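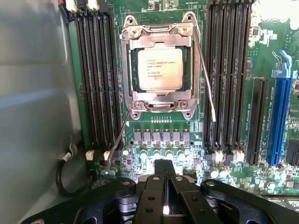 Two levers on a Xeon socket, which one first?

Posted by tastoline21 in Desktop Repair

I have an older workstation with a Xeon E5-1630 v3 and I want to take the processor out and move it to another board. I've only done this on sockets with one lever. This one has a wire lever on each side of the chip and I don't know the order. I tried the right one and it felt stiff, so I stopped. The cooler is already off and so is the memory. Also, do the four big screws at the corners have to come out?

Ye-rin Kong

Leave the corner screws alone. Those hold the frame down. The small ones nearer the chip stay in too.

Look at the metal around the socket for little lock and unlock symbols. On this type of socket they tell you which lever opens first. Push that lever down, move it sideways to clear its tab, and let it come up slowly. Then do the other. With both levers released, the plate lifts. On some boards you have to press the second lever down slightly to make the plate pop up.

Hold the chip by its edges and lift straight up. Don't touch the pins in the socket. To close it, go in reverse order — the one you opened first gets latched last. Some stiffness is normal, they take more force than you would expect.

hundar50

just pull both, mine was fine

Sun-ja Ha

Ye-rin's order is right, please don't pull both at once. Two things to add. Unplug the power cord and touch bare metal on the case before you start. And check the new board before you move anything. The v3 chips go in LGA 2011-3 boards, and the older 2011 boards won't take them even though the name is nearly the same. If the socket is going to sit empty, put a plastic cover on it — bent pins are very hard to fix.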